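Looking after luggage and travel clothing at home: household tips for members
Issued by the Baselcombe Travellers' Association, Household Advice Desk 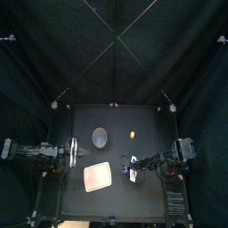
Members returning from a journey commonly put their cases away within the hour and give them no further thought until the next departure. The Advice Desk receives more letters on the consequences of this habit than on any other household matter: sour linings, seized zips, perished wheels, and clothing creased beyond the reach of an ordinary iron. The tips below have been collected from members and tried by the Desk over several seasons. They call for little that is not already in a kitchen cupboard.

On unpacking

Unpack completely on the day of return, including the side pockets and the flat pocket behind the lining. Coins, sweets and small bottles of shampoo left in a case through August will stain the fabric, and the shampoo will generally win any later contest with soap and water.

Stand the open case on newspaper, preferably on a hard floor. Turn out the lining as far as it will go and use the crevice tool of a vacuum cleaner along every seam. Sand should be removed dry. If a damp cloth is used first, the grains are pushed into the stitching and will work their way out over the following year, usually on to a white shirt.

Members who have stayed in a number of different rooms may wish to put washable clothing straight into the machine at the hottest setting the label allows. Clothing that cannot be washed should be brushed outdoors and hung in a current of air overnight.

Cleaning the outside

Hard cases: add a teaspoon of washing-up liquid to a bowl of warm water, wring the cloth out well, and wipe from the top downwards. Scuffs left by other luggage will often lift with a white pencil rubber. Cream cleaner should be kept away from glossy shells, as it leaves a dull patch that cannot be polished back.

Fabric cases: brush with the nap using a stiff clothes brush before any water is applied. For a mark that remains, work up a lather of plain soap on a nail brush and use only the lather. Blot with a towel. Soaking a fabric case is not advised. Many have a stiffener inside the panels which warps when wet and does not recover.

Leather holdalls: wipe with a barely damp cloth, allow to dry away from the radiator, and apply a thin coat of leather cream. Rhun James, a member of long standing, writes that he has treated the same holdall in this manner after every journey and that only the handle has needed replacing. He recommends doing the underside as well, where the leather meets station floors and dries out soonest.

Airline labels: the gum from an old adhesive label may be softened with cooking oil. Apply on kitchen paper, leave for 20 minutes, rub away with the thumb, then wash off the oil with soapy water. Test on the base first.

Zips, wheels and handles

A stiff zip should never be forced. Brush the teeth with an old toothbrush, then draw a candle stub or the point of a soft pencil along both sides and run the slider to and fro a few times. Pencil marks light fabric, so use the candle on anything pale. If the teeth part behind the slider, the slider itself has usually opened slightly; it may be closed with a very gentle squeeze of the pliers on each side in turn.

Wheels gather hair and thread around the axle. Lay the case on its back, turn each wheel slowly, and cut the wrapping away with nail scissors or a seam ripper. One drop of light machine oil is sufficient. Wipe off any surplus, or the wheel will leave marks on the first carpet it meets.

Telescopic handles stick when grit gets into the tubes. Extend the handle fully, wipe the tubes with a dry cloth, and turn the case upside down over a sheet of newspaper while working the handle in and out. Oil is best avoided here — it holds the grit and makes matters worse.

Storage between journeys

Cases should be stored dry and, where space permits, one inside another. Leave the outer zip open by a hand's width so that air can reach the lining. Lofts are acceptable in winter but become very hot under a summer roof, and rubber feet and glued seams do not last well there. The bottom of a wardrobe or the space beneath a spare bed is to be preferred.

Place a small cotton bag of bicarbonate of soda in each case. An odd sock tied at the neck does equally well. Replace the contents at the change of season. Dried lavender is pleasant but will only cover a smell, so deal with the cause first. Where a musty odour has already taken hold, stand the case open in a shaded, breezy place for two days, with crumpled newspaper inside, changing the paper each evening.

Keep keys to small padlocks on a ribbon tied to the inside pocket. Combination locks should be returned to their opening number before storage, and that number written in the household book.

Care of travel clothing

Creases: hang the garment in the bathroom while a hot bath is running, close the door, and smooth the fabric downwards with the flat of the hand. For linen, a fine mist of water and a night on a broad hanger will do more than a weak hotel iron. Nayeli Aguirre of the Craddock branch rolls her linen round a tea towel before packing and reports that the folds which remain are soft and fall out by the evening.

Waterproofs: wash in pure soap flakes or a cleaner made for the purpose, and never with fabric conditioner, which spoils the finish. Two rinses are advisable. Many garments recover some of their resistance to rain after a short spell in a cool tumble dryer, where the label permits it.

Walking boots: knock off dry mud outdoors, remove the insoles, and fill the boots loosely with newspaper. Change the paper when it feels damp. Laces may be washed inside a knotted sock.

Sun hats: a straw hat that has been crushed in transit can be held in the steam of a kettle until pliable and reshaped over an upturned pudding basin. Leave it on the basin until quite cold. Keep fingers well back from the spout.

A washing line for the hotel room

Iolo Jenkins has supplied the following, which the Desk has adopted for its own use. Take three lengths of thin elastic cord, plait them together firmly, and tie a loop at each end. Corners of garments are tucked between the strands, so that no pegs are needed. The line may be fixed between two hooks or taps, but should not be attached to a lamp, a curtain rail or a sprinkler fitting. Before hanging a shirt, roll it in a dry bath towel and kneel on the roll. This removes more water than wringing and is kinder to the collar.

Weighing at home

Excess baggage is more cheaply dealt with in the hall than at the airport. Stand on the bathroom scales holding the packed case, note the figure, then weigh yourself alone and subtract. Kitchen scales are useful for the contents of a washbag, where weight is easily overlooked. Tetsuya Mizuno put his family's washbag on the kitchen scales before a fortnight away and found that it came to 900 grams. Decanting into small bottles brought the figure down considerably. Fill such bottles to the shoulder only, squeeze out the air before closing, and stand them upright in an old jam jar overnight to see whether they leak.

The repair tin

The Desk suggests that each household keep one shallow tin for luggage repairs. The following is sufficient:

A curved upholstery needle and strong waxed thread
A candle stub
Nail scissors
Two spare zip pulls, or large paper clips to serve in their place
Cloth tape in black and in brown
Small pliers
A tube of flexible fabric glue

A tear in a fabric panel should be taped from the inside before it is sewn. Use the curved needle, keep the stitches short, and finish with a little glue over the knot. A split in a hard shell may be taped for one journey only and should then be shown to a repairer.

Corrections and further advice

In the previous edition of this page, the soaking time for adhesive labels was given as two hours. This was an error, and İlker Türkmen is thanked for pointing it out — at some cost to the finish of his own case.

The full set of household sheets runs to 49 pages and may be consulted in the reading room at Baselcombe, which opens at 11 in the morning. Single sheets on leather, canvas and rucksacks are available on request from the Advice Desk. Members writing about a stain are asked to state what the case is made of and what has already been tried on it.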